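This site uses cookies to remember your settings. By continuing you accept our cookie policy. Accept | Manage

Speaker notes: Teaching a two-arm robot to fold a box (student project session)

Opening. Say who we are and get to the point. We're a student robotics club, our project is called Hollavix, and we have seven minutes plus questions. Don't read the slides.

The task. Fold a flat cardboard blank into an open box, using two arms, one gripper each. A person can learn this in a minute. We picked it in our first meeting and thought we would be finished by June. Pause here, people usually laugh.

Why two arms. A box blank won't stay where you put it. You bend one flap and the sheet slides, or the flap you bent earlier comes back up. One arm has to hold while the other folds. Most of our work went into deciding which arm does which and when they trade.

How we collected practice runs. A student drives both arms by hand and we record everything, then the model trains on the recordings. We kept 166 runs for the first model. Mention that we threw out any run where the driver paused for a long time, and that this was a mistake. Come back to it in the lessons section.

Next three slides, leave each one up for a few seconds.

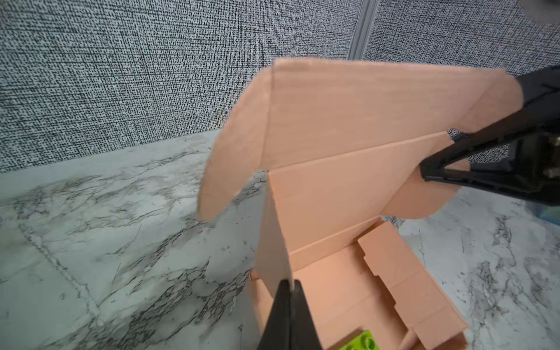 Cardboard and black grippers, all three slides.
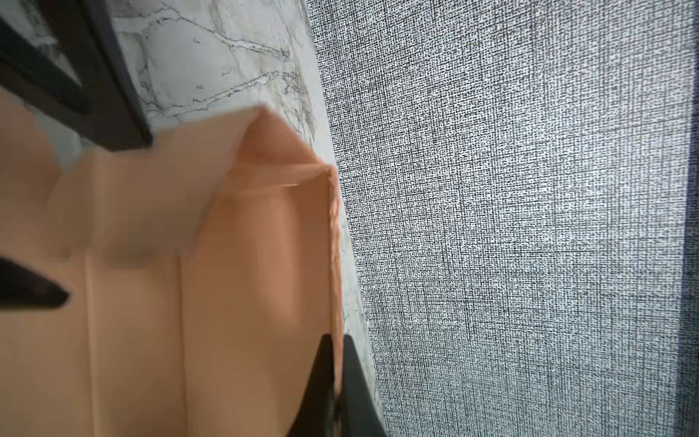
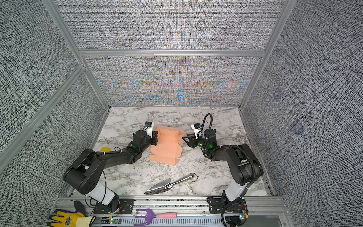

Cameras were the biggest argument in the club. Half of us wanted to spend the budget on a better overview camera and leave the wrists alone. The overview is good for planning. On the third slide you get both arms, the rail they are mounted on and the whole blank at once, and you can tell which way it is turned. Up close it's less help. Go back to the second slide: one finger is on the inside of the cardboard wall and the other is on the outside. A wrist view gives you that. Our first model used only the overview and it kept closing the gripper next to the wall. We added the wrist views and trained again on the same runs.

Clutter. We practice with other objects on the table. The garden trowel on slide three is lying right in front of the blank. The model should learn the box and ignore the rest. Our early runs were all on a clean table and the model fell apart when we set down a roll of tape.

The hard part. The last flap. By then the walls are up and there is less room for the arms. They have to come in from different sides without meeting. We wrote a simple rule that stops both arms when the wrists get too close. It stopped them a lot. Later we loosened the limit and slowed the arms down, and that worked better.

Scores at the Furnen student meet. We entered the open task category. The score is out of 1,000 and you get 2 attempts. First attempt, the box came off the table. Second attempt was a full fold with one tab out. Don't spend long on this slide.

Lessons. Keep the runs with pauses in them, the drivers were stopping to look and the model needs those. Label your runs the same day. Write down which side of the blank faces up. Check the cables before every session, we lost a whole afternoon to a loose one.

Next. The team at Chege has offered us a second type of blank, with a locking lid. New members will start on that one. If time is short, skip this and go to thanks.

Questions we usually get: how long does one fold take, does it work with other box sizes (not yet), can a beginner drive the arms (yes, after a session or two of practice).

Comments (3)

boxfort_dad
My daughter's club is stuck at the last flap too. Did slowing the arms down make the whole fold a lot longer?

mk_shopclass
Good notes. Would like to see the slide with the stop rule on it if you can post it.

Priltamness Robotics
We had the same trouble with a clean table. We put random stuff out from the first day now.

Last updated: June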